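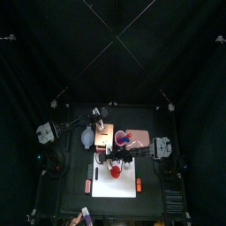 Tableau blanc au milieu, feutre noir à gauche, boîte pêche et gobelet rose dans le fond.

Objet : Re: [zirkance-rangement] petites affaires de table, où on met quoi

Bonjour à toutes et tous,

je réponds vite, entre deux trucs, désolée pour le style. J'ai mis mes réponses dans le message d'origine, c'est plus simple que de tout reprendre.

Le 7 avril 2022, la liste zirkance-rangement a écrit :

> Bonjour la liste,
>
> Je reprends le sujet du matériel de table, qu'on a laissé traîner depuis le déménagement à Nseir. Ça finit toujours pareil : quelqu'un cherche un feutre, ouvre trois caisses, prend celui de la caisse « couture » et on ne le revoit plus.
>
> Première question : est-ce qu'on garde le tableau blanc à plat sur la table, ou est-ce qu'on l'accroche ?

À plat. On a essayé de l'accrocher à Eltetti, personne n'écrivait dessus, trop haut, et les feutres roulaient par terre. Sur la table on pose ce qu'on est en train de trier directement dessus, on écrit à côté, on efface, on passe au suivant. Sur fond noir en plus un tableau blanc ça se voit, et les petites choses claires se perdent moins (la petite balle blanche, elle, sur le blanc, bon).

Par contre le feutre, il reste SUR le tableau. Pas dans une poche.

> Deuxième question : la gomme. Certains veulent la ranger avec les feutres, d'autres avec la papeterie. Je n'ai pas d'avis, mais il faut trancher.

Avec les feutres. La rose rectangulaire, on la laisse à gauche du tableau, à portée de main. Si on la met en papeterie elle part avec les cahiers et on efface avec la manche. J'ai un pull qui peut en témoigner.

> Troisième question : les boîtes. J'ai regardé chez Plilent, il y a un lot de boîtes à couvercle toutes identiques à 19 euros. Ce serait quand même plus propre que notre collection actuelle.

Contre. Enfin, plutôt contre. Des boîtes toutes pareilles il faut les étiqueter, et les étiquettes on ne les refait jamais quand le contenu change. Là au moins je sais que je vais à la boîte pêche, ou au gros récipient rond bleu clair, sans rien lire. Celui-là en plus il est translucide. La couleur fait le travail.

Si on achète quelque chose, je préférerais des plateaux. Le rose, tout plat, on s'en sert sans arrêt, et un deuxième ne serait pas de trop. Un plateau on le prend avec ce qu'il y a dessus et on libère la table d'un coup.

> Quatrième question : les gobelets. Combien on en garde, et pour quoi faire ? J'ai l'impression que chaque gobelet vide finit par se remplir de n'importe quoi.

Oui, c'est exactement ça. Ma règle chez moi : un gobelet sur la table = un gobelet qui sert. Tout ce qui dépasse du bord on le voit, donc c'est bon pour les choses longues. Ce qui est petit et tombe au fond, non, on l'oublie. Trombones, punaises, élastiques : plateau ou petite boîte, jamais gobelet.

Pour les gobelets qui ne servent pas, je les pose debout dans une boîte ronde en métal. Le bas rentre, le haut dépasse, ça tient et on les attrape par le bord :

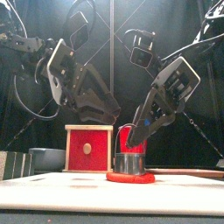 Gobelet rouge, le bas dans la boîte en métal argenté.

Ça marche avec un gobelet un peu évasé. Vérifier quand même avant que la boîte n'est pas trop étroite, sinon ça coince et on soulève les deux ensemble. Si ça coince, ne pas tirer comme une brute sur le gobelet, tenir la boîte d'une main et tourner un peu. J'en ai fendu un comme ça au mois de juin.

Et on ne met rien d'autre au fond de la boîte !! Pas de monnaie, pas de clés. Le gobelet ne descend plus assez et il bascule.

> Cinquième question, la plus pénible : l'étagère. Le plan dit 133 cm de large et le modèle Plilent que j'avais repéré fait 131. Est-ce que ça vaut la peine de commander ?

Reprendre la mesure en bas ET en haut avant, le mur n'est pas droit. Chez Eltetti on avait mesuré seulement en bas, résultat l'étagère est restée dans le couloir jusqu'à ce que quelqu'un la reprenne pour son garage. Si en haut il y a bien la même largeur, oui, commande, deux centimètres de jeu c'est confortable. Profondeur : à voir, mais pas trop profond, on empile devant et ce qui est derrière disparaît.

> Dernier point : il reste environ 50 feutres dans la caisse du bas, dont une bonne partie sèche. Je jette ou on trie ?

On trie. Je peux le faire, donnez moi une heure et une feuille de brouillon. Un trait par feutre, si ça n'écrit pas au deuxième trait, poubelle. Les noirs qui écrivent encore un peu gris : poubelle aussi, sinon ils reviennent dans la caisse et on recommence dans six mois. Les bouchons orphelins, pareil, ne les gardez pas « au cas où ».

> Merci d'avance pour vos retours, et merci de répondre à toute la liste et pas seulement à moi.

Voilà, c'est fait.

Deux choses en plus pendant que j'y pense :

- l'ordre sur la table. Je mets les contenants au fond, alignés, et ce qu'on manipule devant. Ça a l'air bête mais quand les boîtes sont devant on passe son temps à tendre le bras par dessus, et c'est là qu'on renverse le gobelet. Au fond : récipient bleu, boîte pêche, gobelet rose, plateau. Devant : tableau, feutre, gomme. Si quelqu'un préfère la boîte du côté droit parce qu'il est gaucher, aucun souci, mais qu'il garde la rangée.

- quand on finit, on ne range pas « à peu près ». On vide le tableau d'abord, on l'efface ensuite. Dans l'autre sens on laisse toujours un objet dessus et on efface en contournant, et il reste une île de feutre qui ne part plus. J'ai passé un temps fou là dessus à l'alcool la dernière fois.

Pour le lot à 19 euros, si la majorité le veut je ne vais pas me battre. Mais prenez au moins des couleurs diférentes s'ils en ont.

Je n'ai pas répondu sur les ciseaux, je crois que c'était dans un autre message, je le cherche et je reviens vers vous. Si quelqu'un l'a sous la main qu'il me le renvoie.

Bonne journée, je file

--
Liste zirkance-rangement
Pour répondre à tous, garder l'objet du message tel quel.

Ce site utilise des cookies pour mémoriser vos préférences d'affichage des archives. Accepter | Refuser | En savoir plus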